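Gripper pads and wrist cameras, notebook entry
Reading time: 3 min

2018-02-02

Continuing the pad comparison on the hand-held pair. Same linkage on both hands, same trigger springs, same black arms. Only the pads and the camera mount change between runs. Brayden Chan did the first half of the Zhuravel pads, I did the rest and all of the Vastex.

Task is small jewelry, picked off a covered table and put into an open box. We chose it to be hard on the fingertips. Chain is the worst case because it has no stiff part to close on, beads roll, and the little charms are thin enough to slip under a pad that has a rounded lip.

Pads tried:
Zhuravel, textured, blue, the firmer of the two.
Vastex, smooth, softer, thicker at the root.

20 picks per pad per item type, box turned to a new angle between blocks. A pick counts if the piece leaves the table, stays between the pads over the rim and is released inside the box. A second attempt on the same piece counts as a miss. That is stricter than what Umanano used for their numbers, so do not put the two side by side in the report.

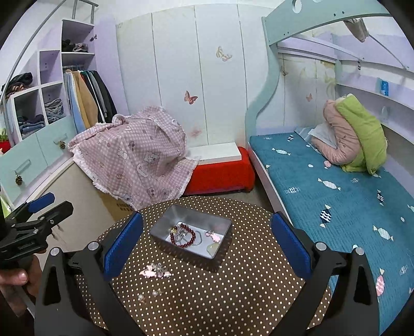
Pad geometry matters more than pad material for the flat pieces. With the arms open, the pads angle up toward each other, and the first contact on closing is at the front edge. That is good for a single trinket lying alone on the brown surface and bad for the pink and silver pile, where the front edge takes hold of whatever is on top and drags its neighbors. The textured blue pads hold chain better than I expected. Chain release is the weak point: a loop stays on the pad texture and the hand has to be shaken slightly, and then the chain comes down across whatever is already in the box. The silver chain running through the red bead bracelet is a fair test of this for later, since picking either one will load the other. I want a separate block for tangled pairs and will not mix it into the single-item counts.

Vastex on the same items: release is clean every time, grip on beads is fine, grip on chain is poor. The soft face folds around the links and then lets them creep out as the hand lifts. Closing harder makes the pad bulge at the root and the tips part. Not fixable with spring tension. I tried the stiff spring and put the old one back.

Camera notes. Exposure locked at the start of each block. Auto exposure hunted whenever the hand moved from the table to a brighter background, and shiny pieces lost their outline for a few frames. With the lock, the small silver pieces still clip on their highlights, but the outline stays put. Jadow controller logs at 60 Hz and the video lines up with it after the usual offset. Brayden found one block where the offset had been applied twice. He has rerun the conversion; the old folder is renamed, not deleted.

Focus is acceptable on the pads and on the tabletop. No change to the mount for now. The lower mount position put too much of the linkage in view and hid the contact point on close approaches, so it is out.

Controller: closing speed at 80 percent of maximum for everything above. Full speed knocks beads off line before the pads meet. Slower made no difference that I could see.

To do:
Tangled-pair block, both pads, both hands.
Trim the front edge on one spare set of Zhuravel pads and repeat the pile.
Ask Vastex if the pad comes with a stiffer root.
Check the pivot pins for play before the next block. Left hand felt looser at the end than at the start, and I did not measure it.
Brayden to add the spring part numbers to the shared sheet.

Contact: notebook maintainer, gripper bench | Back to top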